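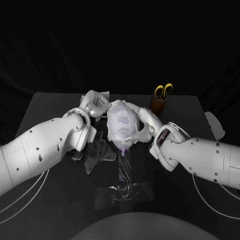 **Varnex opens its refill service to households in Ledau**

Ledau, June 4, 2020 — Varnex, a supplier of dry foods, announces that its refill service is now open to private households. Until now the service was only for shops and canteens.

Customers can order 17 products, among them rice, lentils, oats, sugar and three kinds of flour. The orders are delivered in returnable containers, and the driver takes the empty ones back at the next visit. There is a deposit for each container, which is paid back in full when the customer leaves the service.
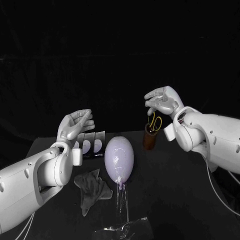 The company tested home delivery in April with 70 households in the Hajji district. In that month 3776 containers were filled at the Endorari warehouse, for all customers together. After the test, Varnex has changed two things: the smallest order is now lower, and the delivery times are sent one day before.

Deliveries are made in 16 postal areas. Households outside of these areas can collect their orders at the warehouse — the deposit is the same.

Orders are accepted by telephone and on the Varnex website. The price list is sent free of charge to everyone who asks for it.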